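Visit notes: Wivari kitchen showroom and fitting hall, Jenham, October

The hall opens to the trade on Saturday at 9. Parking is at the rear, past the Coetzee stone yard, and the entrance is through the sample store. I went to look at worktops and wet areas for a refit of 71 flats, all with galley kitchens of the same plan, and kept to that part of the building. The appliance gallery upstairs I left for another visit.

## Worktops

Wivari shows its light worktops in complete kitchens, which is more use than a rack of offcuts. A gloss white surface behaves differently over a long run than it does on a hand sample. Reflections draw out along the length of it, and any dip in the base units below would be easy to find by eye. The staff recommend checking levels at every cabinet joint before the top goes on, with a tolerance of 2 mm over the full run. Our own fitters work to a looser figure on matt tops and would need to be told.

Coetzee cuts the sink openings off site from a template. Lead time was quoted as 5 weeks from approval of the template, with no allowance for changes to the tap position after that point.
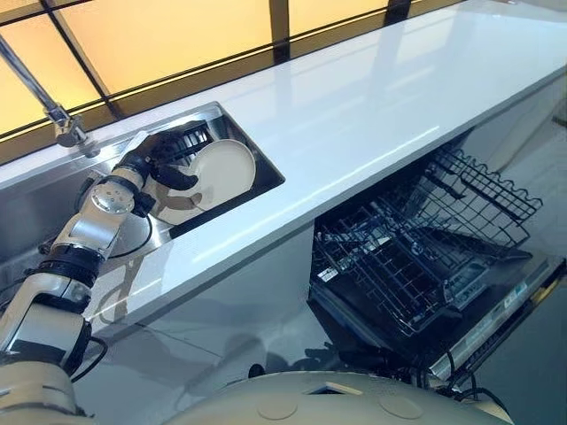 Tap holes are drilled at the same stage as the opening. The hall's fitting guide asks for the tap to be dry-fitted before sealing, with the lever moved through its full travel. This matters most where there is a sill or upstand close behind. I asked for the guide as a printed copy and was given one.

## Sink and rack

The Sarko range covers the accessories: racks, strainers, waste kits and clips. I had assumed a rack in the basin would be specified only where there was no room for a drainer on the worktop. The hall's view is that it also saves the white surface from standing water and from the marks left by crockery. The cost per flat is small. The drawback is the loss of usable basin when a large pan has to be washed, and the rack then needs somewhere to go. I have noted this as a question for the client.

The waste kits are sold separately from the basins. Check the outlet size against the existing pipework in each flat. Ours varies between the two stairwells.

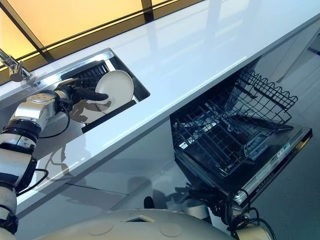 Placing the dishwasher close to the sink keeps the plumbing short and the supply valves in one cupboard. It also puts the lowered door in the way of anyone standing there. With the door down and the rack pulled out, a good part of the floor in front of the units is taken up, and in a galley plan that is the whole passage. The controls on this type sit along the edge of the door, so they can be read with it open. For the flats I would move the machine one unit further along and accept the longer hose.

## Points to follow up

- Written confirmation of the Coetzee lead time
- Price for the Sarko rack and waste kit as a set
- Gloss top against matt, same edge detail
- Minimum clear passage with the dishwasher door down, to be measured in the show flat

The hall closes for an hour at midday. The sample store stays open, and samples can be signed out at the desk for two weeks.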